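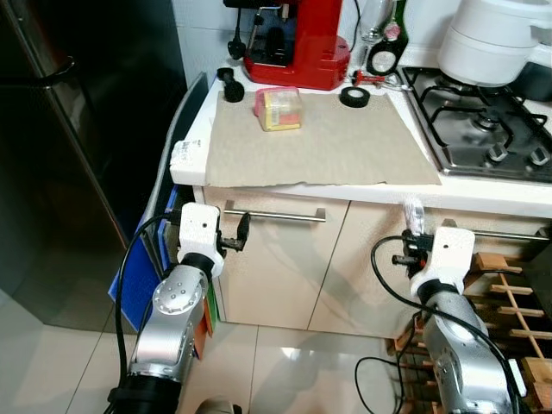 The Counter at Lomness – Kitchen Gallery

Freya Bloxham and Ryan Dobson moved into the top-floor unit at Lomness in March and have been working on the kitchen ever since. The room measures 84 square feet, and almost everything that happens in it happens on one run of counter between the refrigerator and the cooktop. This page covers that counter: what stands on it, what gets put away, and what it cost to get it into working order.

The total came to $1,340. Of that, $778 went to the cooktop and having it connected. The rest was tile, grout, paint for the window wall, and a long list of small things from the hardware store.

Notes follow in order from left to right.

The refrigerator
Dark, glossy and large for the room. It came with the unit. Freya wanted a white one to match the tile, but this one runs quietly and there was no good reason to replace it. Fingerprints show on the door, so a cloth hangs on a hook inside the pantry. Use a barely damp cloth first, then a dry one.

The wall tile
Plain white, with pale grout. Ryan set it over two weekends. The first batch of grout dried too gray and he scraped out four rows of it before starting over with a lighter mix from Brenau. He sealed the lines twice. Coffee splashes wipe off if you get to them the same day.

The espresso machine
Bright red, and the only strong color they planned for. It stands at the back of the counter against the tile. The steam wand gets wiped after every use and the drip tray is rinsed at night. They tried it next to the sink for a month and moved it back – the walk with a full cup was too long for a room this size.

Cords
Still a sore point. There are not enough outlets along the back wall, and the ones they have are not where the appliances are. Ryan has bought a pack of Jolex adhesive clips to run the cords along the underside of the shelf. They have not been put up yet.

The paper
A wide sheet of brown-gray paper goes down over the counter for any messy job. Freya buys it by the roll. It takes glue, flour, paint drips and fruit juice equally well, and when the job is over it goes in the recycling if it is clean enough. A roll of black tape is handy for the corners if the window is open.

Containers
Clear plastic with a colored lid works best, as you can see what is left without opening it. Leftover produce boxes get a second life holding tea bags or rubber bands. Anything with a cracked lid goes out.

Bottles and glasses
Dark green bottles with nice labels tend to stay on the counter longer than they should. Stemmed glasses are washed by hand and dried upside down on a Tindall rack, which folds flat and lives beside the refrigerator.

The cooktop
Gas, stainless steel, set into the right part of the counter with black pan supports. The control knobs are at the front edge, which Freya prefers to reaching over a hot pan. The supports lift off for cleaning. Soak them in hot water and dish soap for half an hour and dry them well before they go back on.

Still to do
Cord clips, a strip of sealant behind the cooktop, and a better light over the work area. Ryan would also like a second shelf. Freya would not.

Page last updated 02/06/2018.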